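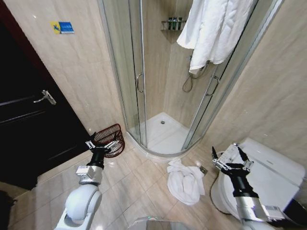

14 January 2026
Posted by Ekrem Tokgöz

I've been up since five with the sourdough again. Yes, again! I know I said in the last entry that I was done with it and would be buying my bread from Bekis like a normal person, but then Erhan came by with a jar of his starter and a bag of rye flour and that was the end of that. He calls the starter Curkik. He has had it for years and it smells like apples, where mine always smelled like nail polish remover.

So, the dough. 1000 grams of flour, mostly white with 100 of the rye mixed in, and I held back some of the water this time. Last week's was soup. I poured it into the pan, more or less, and it came out the shape of a hubcap. Erhan ate two slices with butter and said it had "good flavor," and I have known him long enough to understand what that means.

The trouble is the temperature. My kitchen is freezing until the sun gets around to that side, and the book (the Baysal one, with the flour stains all over chapter three) wants everything nice and cozy. I tried the oven with the light on, and then I forgot it was in there and turned the oven on for fish sticks. Poor bowl. The towel didn't make it either. This time I stuck the dough on top of the fridge, wrapped in my old ski sweater, and went to do the laundry and call my sister. We were on the phone for ages. She wants to come out in April and she wants to talk about Dad's table, and I don't want to talk about Dad's table, so we talked about her knee.

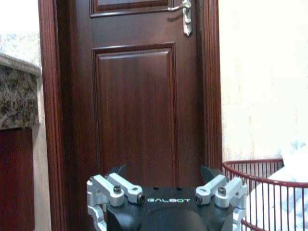
Dark wood door, silver handle.

Anyway, by lunch the dough was finally moving - big lazy bubbles up the side, and a wobble when I poked the bowl. I did the folds, four sets, with the radio on. I like that part best. It starts out like wet cement and by the last one it's holding itself up and feels kind of silky, and I stand there patting it like a dog.

Shaping was a mess. I used too much flour on the counter and it wouldn't grip, then I wiped the flour off and it stuck to everything, including my watch. Got it into the basket in the end, seam side up or possibly down, I lost track. It's in the fridge overnight now next to the pickles.

Erhan wants me to bring a loaf to the Ekier potluck, and I said maybe. They had almost 15 desserts last year and one sad bag of rolls, so the bar is low, but still! People there know me.

Things to get tomorrow: rice flour for the basket, razor blades, more butter, a new dish towel. Also call the dentist back. Preheat the pot for longer than I think I need to.

Contact | © Ekrem Tokgöz | Back to top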